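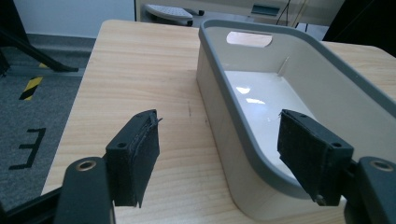 Black fabric pads, left one fraying at the corner

Used desk smells like cigarettes when I open the drawers, fixable or not?

Posted by Hashini Ekanayake, October 6, 2021

Bought a desk secondhand, 30 bucks, seller said "smoke free home". Top is fine. Drawers are not fine. Open one and it's like sitting in my uncle's car. Didn't notice at pickup, it was outside in the driveway and windy, plus I was in a hurry to get it in the van.

What I did so far: wiped everything with dish soap and warm water, two times. Let it air out by the window. Baking soda in a bowl in each drawer for 9 days. Smell is less in the top drawer, bottom two no change at all. My notebooks smell now. Sweaters too, I was using the bottom one for sweaters, dumb I know.

Already messaged the seller, no reply, not going to chase it for 30 bucks.

Things I want to know
- is paint the only way
- does vinegar do anything or is that just internet stuff
- do I need to do the underside of the top too

I rent, no garage, no yard, small balcony. Can't use anything that stinks for a week because I sleep in the same room. Also I would rather not spend more then the desk cost, a new one like it is 185 at Stukora so there is a limit where this gets silly.

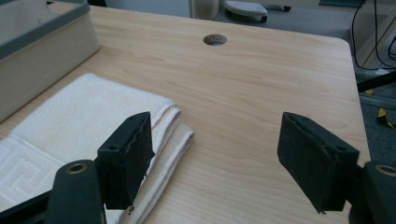 Desk top with the cable hole

Nuno Paiva

Fixable. Had the same with a dresser, and my landlord's kitchen cabinets after that.

The smell isn't in the faces you wiped, it's in the raw parts. Pull the drawers all the way out and flip them over. Bottom panel underneath, the back of the drawer back, the inside of the desk where the drawer slides in. On most cheap furniture none of that ever got any finish. Soaks up smoke like bread. Baking soda in a bowl won't reach it, wrong side.

Order I'd go in:

Drawers out, vacuum everything, corners too, brush attachment. You'd be surprised what falls out.

White vinegar and water half and half, cloth damp NOT wet. Raw particle board swells if you soak it and it doesn't go back down. Wipe all the raw sides. Yes it stinks of vinegar, that goes by next morning with a window open.

Let it dry properly. Drawers standing up on end on the balcony, in the shade. Couple of days if the weather is decent. Don't rush this part, I did and had to redo it.

Sniff test. Close the drawer overnight and open it in the morning, smelling it while it's open tells you nothing.

If it still smells, seal it. Clear shellac, the dewaxed kind, thin coat on the raw surfaces only. Small can of Gamage did my whole dresser. It's alcohol based so it smells strong for an evening and then it's gone, way better than oil primer if you sleep in there. Do it on the balcony. No flames anywhere near, no smoking (ha). Regular wall paint by itself doesn't block smoke, smell comes right thru. People paint two coats of latex and then wonder.

Underside of the top, yes, if it's raw. Feel it. If it's smooth like the top just wash it. Also stick your nose by the cable hole if yours has one, the cut edge inside is usually bare. Q-tip and shellac.

For the sweaters, wash with a cup of vinegar in the rinse and line dry, no dryer till the smell is out. Notebooks I don't know. Mine never recovered.

Sabina Gunawardena

coffee grounds!! dry ones in an old sock, one per drawer, leave it. worked on my moms sewing box. might smell like coffee for a while but who minds that

Masanobu Amano

Agree with Nuno mostly. Two things.

Coffee just covers it up. Used it in a trunk once, got coffee plus smoke for a month, worse. Activated charcoal pouches are better if you want something to leave in there, the Silton ones are cheap and you set them in the sun now and then. They keep it down after you seal. They won't fix it on their own.

And skip the ozone machine if somebody suggests it. My sister rented one for a closet. You have to be out of the room, pets and plants out too, and it makes rubber and elastic go crumbly. Not worth it for a desk.

Drawer slides, wipe those too, the old grease holds smoke. Rubbing alcohol on a rag, then a tiny bit of dry lube or a candle stub.

Hashini Ekanayake

Thanks all. Flipped the bottom drawer over and yep, totally raw underneath and kind of yellow. Doing the vinegar tonight, shellac on the weekend if it still stinks. Sorry Sabina, I don't drink coffee so no grounds here.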